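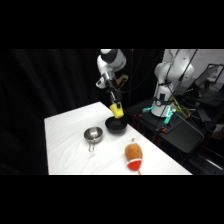
最終更新:6月11日(火) 議事録係により「決定事項」を追記

制御・認識ソフト定例 議事録

出席:ワラポーン・パンヤシリ(進行)、計画班、認識班、ツール班、議事録係
欠席:Gatti社(回線の都合とのこと。先月と同じ回線である)

1.前回の宿題
・計画班:把持前の停止高さを設定ファイルに出す → 完了。ただし設定ファイルが3つに増えた。どれが正かは議題4へ。
・認識班:縁の検出の再調整 → 継続。「ほぼ終わっている」は前々回の議事録にも同じ表現があるため、今回は「継続」とだけ書く。
・ツール班:ログ閲覧画面の検索 → 完了。拍手あり。

2.認識(Pretby)
黒い平鍋は内側が暗く、深度がほとんど返らない。縁の楕円だけを当てにして姿勢を推定しているが、背後のカーテンも黒いため、見る角度によっては鍋がカーテンの一部と判定される。
ステンレスの小鍋は逆に光りすぎる。反射を拾って、鍋の中に存在しない物体がひとつ立つ。計画班から「その物体をつかみに行った記録がある」との指摘。認識班は黙ってメモを取った。
串に刺さった揚げ物のようなぬいぐるみは、今回も一番よく認識される。分類名が「food」か「toy」かで10分ほど議論。進行より、アームはどちらでも気にしないとの発言があり、打ち切り。ラベルは当面「toy」。
布のしわを障害物とみなす件は、高さのしきい値を8ミリに上げて様子を見る。計画班は、本当に薄い物を置いたときはどうするのかと質問。置かない、との回答。

3.計画と制御(Jameveck)
吊り下げ側のアームは、指を閉じたまま縁のすぐ上まで寄せる動作を標準の接近姿勢とする。開いて寄せる案は、手首の向きの解が二つに割れて行き来するので見送り。
経路計画の打ち切り時間は900ミリ秒のまま。200ミリ秒に縮める提案はツール班から出たが、計画班より「解が出ないことを早く知りたいだけなら可」との返答。提案は取り下げ。
台の脇に立つもう1台は、折りたたんだ待機姿勢のまま衝突モデルに入れる。これまで円柱ひとつで代用しており、肘の分だけ計画器が楽観的だった。ケーブル類は誰もモデル化したがらないため、余白を多めに取る方針。担当者欄は空欄で次回へ送る。

4.ツール(Sterden)
設定ファイルの件。3つとも「最新」という語がファイル名に入っている。協議の結果、更新日時の一番古いものが正しいと判明した。残りは削除、以後ファイル名に「最新」を使わない。
再生ツールは、記録時と再生時で座標系の名前が違うと無言で落ちる。せめて何か言ってから落ちるように直す。
Gatti社から届いた新しい通信ライブラリは、説明書が変更履歴しかなく、変更履歴は「改善」の一語のみ。10月の切り替えまでは現行版を使う。

5.決定事項
・接近姿勢は指を閉じた状態で統一(計画班)
・布のしきい値変更と、平鍋・小鍋それぞれの誤検出例の収集(認識班)
・待機アームの衝突モデル差し替え(計画班)
・設定ファイルの一本化、再生ツールのエラー表示(ツール班)
・Gatti社に「改善」の内訳を問い合わせる(パンヤシリ)

6.その他
議事録が長いとの意見があった。記録した。
次回は同じ会議室、同じ時刻。認識班は「継続」以外の報告を用意すること。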